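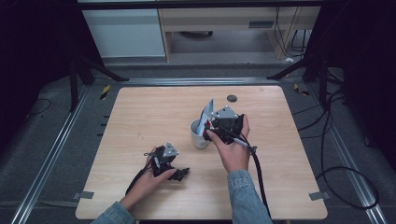
Session 4 notes: learning from hand-held gripper demos

Okay, so last time we ended on why driving a robot by remote control is such a slow way to collect training data. The idea for this session is pretty simple once you've seen it: leave the robot out of it! A person holds the grippers, does the task with their own arms, and we keep what the gripper cameras saw and how the grippers moved.

I'll use our cup task all the way through these notes. You start with a wrapper in a white cup, one gripper takes the wrapper out, and the other one can steady the cup if it needs to. Boring for you and me, surprisingly rough on a policy (wrappers bend, and they never sit the same way twice).

What we record

Each demo is two streams of video plus the pose of each gripper and how far open its fingers are. Decha Wiriya did most of the collecting in August and we ended up with 1554 demos. I threw out 23 where tracking dropped partway through. Please don't try to patch those by filling in the missing poses – I tried it, and the arm learned to jerk. 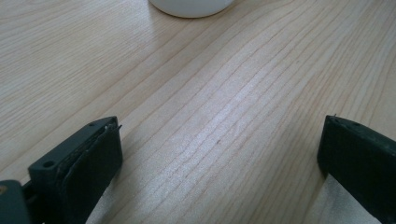
The thing I want you to take from the camera part is that the view moves with the hand. If you shift your wrist a little, everything on the table slides the other way, so the policy gets a lot of information about where it is relative to the cup and almost none about where it is in the room. I love this! It means we can write actions as "move this much from where you are now" and skip the table coordinates completely. Maxine Kerslake asked last year what you lose by doing that, and the answer is anything that depends on the far side of the table when neither camera is looking there. There's a head view you can add for that. More on it in session 5.

How many demos do you need?

We trained the same network on 325 demos, then on 600, then on the full cleaned set. Going from the first to the second helped a lot. Going from the second to the full set helped less than I'd hoped, and most of the gain was on wrappers pushed down low in the cup. My guess is that variety matters more than the raw number, but we only ran one seed each, so treat it as a guess.

For next time

Read the Mudgway handout up to the part on time delay. Then pick five demos from the shared folder and write down the moment you think the grasp starts. Compare with Nikau Tipoki's labels – you will disagree with some of them, and I want to hear which ones.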